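**Ticket 55: clip hanger slides and tips on the wooden drying rack**
Opened by: Vasiliki Tsoukalas
Handled by: Francine Morin
Status: open, waiting on part

Reported at 3:20. The small cloud-shaped hanger won't stay centered on the bar. With socks on one side only, it drops at that end and the hook creeps along the wood. Same thing with the spare hanger from Drovolia.

Tried first: a rubber band on either side of the hook. Held for 12 minutes, then rolled. Removed.

Tried second: plastic wrap wound tight around the bar and over the hook. Left in place.

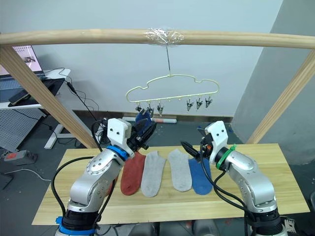 Should the socks go up one side at a time?

Alternate sides, one sock left and then one right, and start with the clips nearest the middle. Hang each sock by the cuff.

Notes from Francine: wrap is a stopgap. It loosens if the hanger gets pulled down hard, so squeeze the clip open before taking a sock off. I asked Zikby for a screw-in hook, around 20 mm across the opening. Drill the bar only after it arrives. Vasiliki to recheck the wrap after the next load and add a line to this ticket.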